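How to Clean Wire-Frame Glasses at Home

Most scratched lenses get that way during cleaning. Dust sits on the lens, a shirt hem goes over it, and the dust does the scratching. Water first, cloth second.

What you need
Lukewarm tap water
Plain dish soap without lotion or added scent
A clean microfiber cloth
A soft toothbrush kept only for this

Steps
1. Wash your hands. Hand cream ends up on the lenses otherwise.
2. Hold the glasses by the bridge and run both sides under the tap. Don't use hot water, which can damage lens coatings.
3. Put one small drop of soap on a fingertip. Rub both sides of each lens, then the nose pads and the full length of the temples.
4. Brush around the nose pads and hinges with the toothbrush. Keep the bristles off the lenses.
5. Rinse until the water no longer beads with soap.
6. Shake gently and dry with the cloth. Support the rim on the side you are drying. Thin wire bends easily at the bridge if you hold one lens and push on the other.

Green buildup on nose pads
Soap will take off the surface layer. If the pads have gone green all the way through, replace them. An optician can usually do this in a few minutes. Mine, Sânziana Manole, changes the pads when I bring the glasses in for adjustment.

Loose screws
Check the hinge screws after drying. Turn a loose one with a jeweler's screwdriver until it stops, and no further. If it backs out again within a week, the screw probably needs replacing.

Washing the cloth
Machine wash it with a little detergent and no fabric softener, and let it air dry. Softener leaves a film that smears. I do mine on Sunday with the towels and keep 4 in rotation.

Storage
Fold the left temple first, then the right, if that is how your pair lies flat. Shake crumbs and grit out of the case before you put clean glasses back in it. Leave the case open for a while if the lining is damp. Don't keep it on a car dashboard in summer.

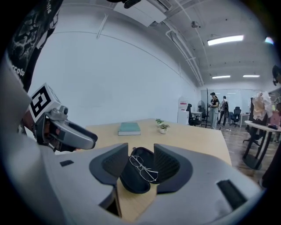
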